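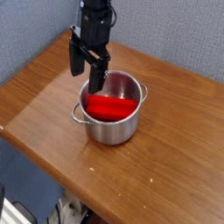
Heat transfer by conduction is the first of the three topics in this part of the course, and it is the one which students meet every day in the kitchen. When two ends of a solid body have different temperatures, energy goes from the warm end to the cold end, and the solid itself does not move. How fast it goes depends on the material, on the area, on the thickness and on the temperature difference. Take a stainless steel cooking pot standing on a wooden table, as we have it in the photo. Both materials can be at the same room temperature, but if you put one hand on the steel and the other on the wood, the steel will feel colder. Your hand is warmer than both, and the steel takes the heat away from it much faster.

Please remember this point for the exam in September. The feeling of cold on the skin is not a measurement of temperature. Every year many students write that metal "has a lower temperature by nature", and for this answer I can not give points.

Fourier's law

For a flat wall in steady state we write

Q = k A (T1 – T2) / d

Q is the heat flow in watts, k is the thermal conductivity in W/(m K), A is the area in square meters, and d is the thickness in meters. Steady state means that the temperatures do not change with time. If you are still heating the wall, you can not use the formula in this simple form.

The value of k is very different from one material to another. Copper is near 400, common stainless steel is near 15, and dry wood is usually between 0.1 and 0.2. You do not need to learn the table by heart, but you should know the order of the materials.

Worked problem

A flat plate has an area of 0.05 square meters and a thickness of 0.003 meters. Its conductivity is 17 W/(m K). We want a heat flow of 2000 W through the plate. Find the temperature difference between the two sides.

We solve the law for the difference:

T1 – T2 = Q d / (k A) = (2000 x 0.003) / (17 x 0.05) = 6 / 0.85 = 7.06 K

The difference is small – the plate is thin. Try the same problem with a thickness of 0.006 meters and check that the result becomes double.

Several layers

When layers are placed one behind another, each of them has its own resistance R = d / (k A), and the resistances are added. The heat flow is the same in all layers. The largest temperature drop is found in the layer with the largest resistance. In a house wall this is normally the insulation, even when the brick is thicker.

For the homework use the Medach data sheet, rows 2964 and 3407 only. The other rows are for the laboratory in Skusmont. Write the units in every line – a number without a unit will be counted as a mistake.

Next topic: convection in liquids and gases. Please read the first section before the lecture.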